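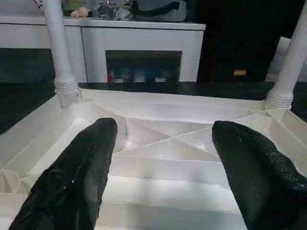 A moulded white base with ribbed collars at its far corners, where the posts join.

Flat-pack plastic furniture is getting a second run in Grindar, where a repair and reuse workshop has begun taking in chairs and small stands that come apart into a base, posts and end caps.

The Palari workshop opened its furniture table in October. Residents can drop off white plastic pieces in any condition, including odd legs and seats with no matching parts. Staff sort them by fitting, put together what they can and send the rest to Brosik, a plastics recycler, for shredding.

The workshop says it has handled 2,817 separate parts so far. Most came from households clearing out sheds and spare rooms. A smaller number arrived from Hettiarachchi, a rental company that was replacing its outdoor seating.

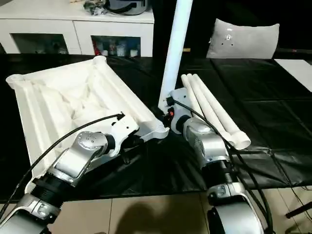 Posts are the most common item and the easiest to match. Many of the bases handed in use a screw collar at the corner, and a post from one stand will often fit another of the same size. Worn threads are the usual reason a piece is set aside. Cracks along the rim come next.

Seats take longer. The legs have to sit squarely in the corners before the chair can be passed, and each one is checked on a level floor and then loaded with a weight. A chair that rocks is taken apart again and tried with different legs.

Finished furniture is offered free to community halls and playgroups, with a limit of four chairs for each group. Individual households can take two. There is no charge to drop off parts, although the workshop asks people to rinse off dirt and remove any tape beforehand.

Metal and timber furniture is not accepted. Cushions and fabric covers can be left only if they belong with a piece being donated.

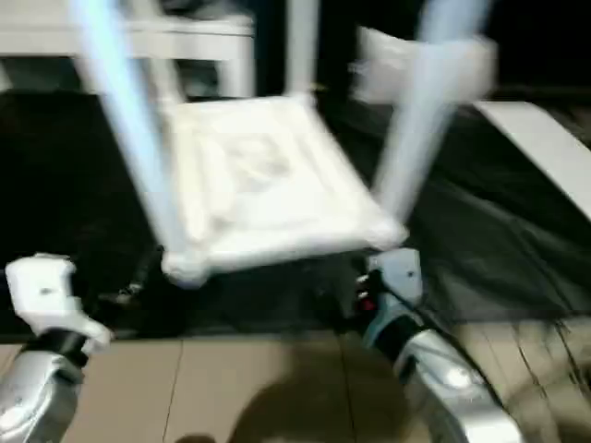
A white chair is lifted and tipped with its legs in the air.

The table is open from 9 a.m. until noon. A second drop-off point on the other side of Grindar is planned, but no site has been chosen.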